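Gisstead Shared Workshop
Hand-held gripper build: progress report to the Bech small projects fund
Period covered: March to May

Summary

The grant was for a pair of hand-held grippers that a person can use to record household tasks, starting with folding a T-shirt. Both grippers are now built and working. We are one month behind on the recordings and within budget. The arm that will eventually copy the motions has not been started, as agreed in the original plan.

Work done since the last report

The first version of the linkage was too loose. With the jaws closed, the tips could be pushed sideways far enough that one layer of cloth slid out between them. We reprinted the links thicker and put a metal insert at each pivot in place of the bare plastic holes. The play at the tips is now 2 mm, down from more than we could usefully measure with the calipers we have. The printing took most of April. One of our two printers was down for part of that time waiting on a heater.

The cables were the other problem. The first set was too short and pulled on the wrist when the person reached to the far side of the table. The replacements are long enough to go off the edge of the table and back to the recorder. They are heavier than we wanted, but the connectors have stayed in.

The table is the folding one from the Grekport side of the building. It is clamped down, and it has not shifted since.
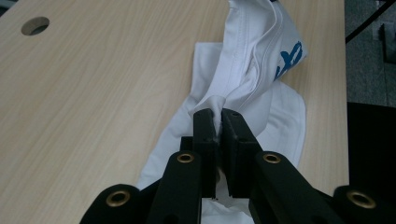
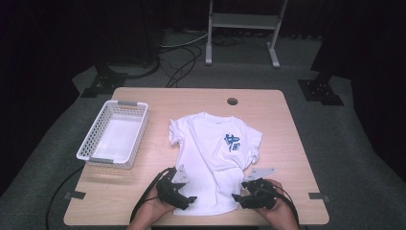
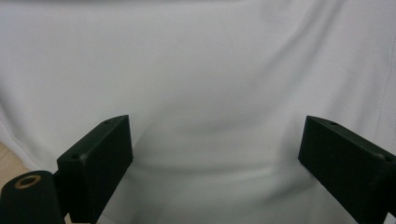 Folding is the task we have spent the most time on. We picked a T-shirt for the first trials because everyone who uses the workshop knows how to fold one, so there was little to teach. The work is done with a gripper in each hand, and the person has to learn to stop reaching in with the fingers. A white shirt with a blue print on the chest has been useful, as the print gives us a fixed point to look for when we go back over a recording and want to know which way up the cloth is. Plain white areas are harder, and we expect to lose some recordings to that.

We have 400 recordings of the T-shirt task so far. Of these, 13 were thrown out after a timing fault left the two grippers out of step with each other. The fault was in our own software and has been fixed. The rest have been copied to the workshop server and to a second drive kept off site.

Pinching works well on hems and on folded edges. Picking up a single layer from a flat area is still unreliable. The finger tips are smooth and tend to skate over the cloth before they catch. We tried a strip of rubber on the tips, which helped with the pinch but then would not let go cleanly. A thinner strip is on order from Warent.

Spending

Printing material and metal inserts came in slightly under the estimate. Cables went over, since we bought them twice. The difference has been taken from the line for spare parts, which now has enough left for one full set of replacement fingers. No money has been moved between the main headings. Receipts are in the folder sent separately.

Delays

The recordings were due to be finished by the end of May and will now run through June. The causes were the broken printer and the second cable order. We do not need an extension to the grant, but we would like to move the date of the final report back by the same month. Please confirm whether that is acceptable.

Next steps

Fit the thinner rubber to one gripper only and compare it with the other.
Record 24 trials with a towel, then decide if the towel stays in the plan.
Write up the parts list and print settings so another workshop can build a pair.
Replace the tape on the cable exits with a printed clip.

The drawings for the current version of the linkage are on the workshop's shared drive under Grippers, in the folder marked May. The older set is still there but should not be printed from.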